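She has run the costume closet at the Birnbridge community playhouse for 39 seasons, and she still answers the phone herself, usually with pins in her mouth.

"People think it's all sewing," she told me over a second pot of coffee, "but it's mostly laundry - and then more laundry, and then somebody's zipper." The July musical alone had 78 costumes, and she remembers every hem.

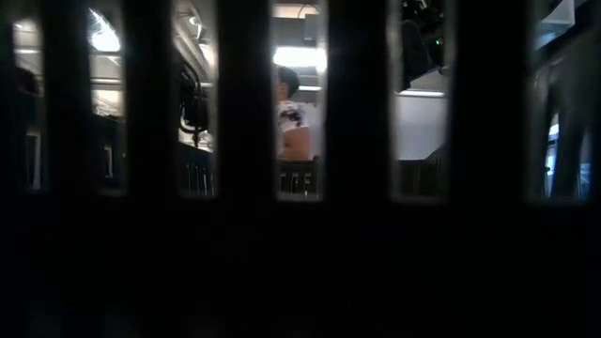 One of the dancers, from Takmont, remarked that the wool coats were murder under the lights and that she'd wear hers again tomorrow.

That pleased her no end when I passed it on. She buys the wool secondhand, washes it twice and lines it with old bedsheets, soft ones if she can get them.

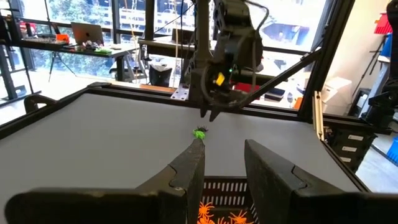
"Cotton, always cotton," she went on, pouring me a little more. "You can boil it, you can dye it, and it forgives you." Next she's starting on the capes for the winter show, and she wants them good and heavy.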